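Kanyarat Pongsiri still has the incident sheet, and she is not impressed with it.

"It says 'unexpected motion, resolved by restart,'" she says. "An arm swung sideways at full speed next to a person making tea. I wouldn't call that resolved."

Pongsiri checks safety on kitchen robots for Kenitz, a small outfit that tests other companies' machines. The one she was looking at in August was the Pulik, an arm meant to fetch and put away things on an ordinary counter. It had run 800 pick-and-place cycles without a fault, a number the sales deck repeats on three slides. I asked her what that number was worth.

"Not much. Those were done on a bare table with nothing plugged in."

The fault came in the first week on a real counter. The arm lost its wrist reading for 500 milliseconds, and the software filled the gap with the last good value. When the signal came back, the arm tried to make up the difference all at once. The tester stepped back in time. A jar didn't make it.

The maker blamed a loose connector. Pongsiri agrees that the connector was loose. She doesn't see why that should matter.

"Connectors come loose. What I want to know is why it didn't stop. Their answer was a firmware patch and a sticker telling people to keep 15 inches away. Have you ever cooked 15 inches away from your own counter?"

Her complaint about clutter is easier to follow with a working kitchen in view.
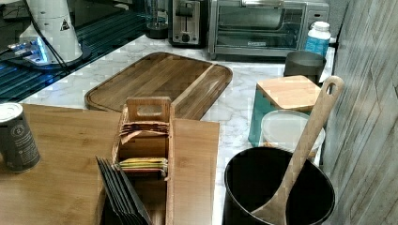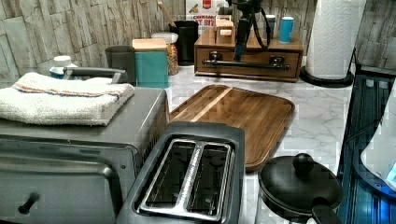 She wants the stop test repeated with the cable pulled on purpose, at full speed, with things in the way. So far the company has offered to do it 4 times, at half speed. She turned that down.

I asked whether the patch might have fixed it anyway.

"It might," she says. "They haven't shown me, so I'm not signing."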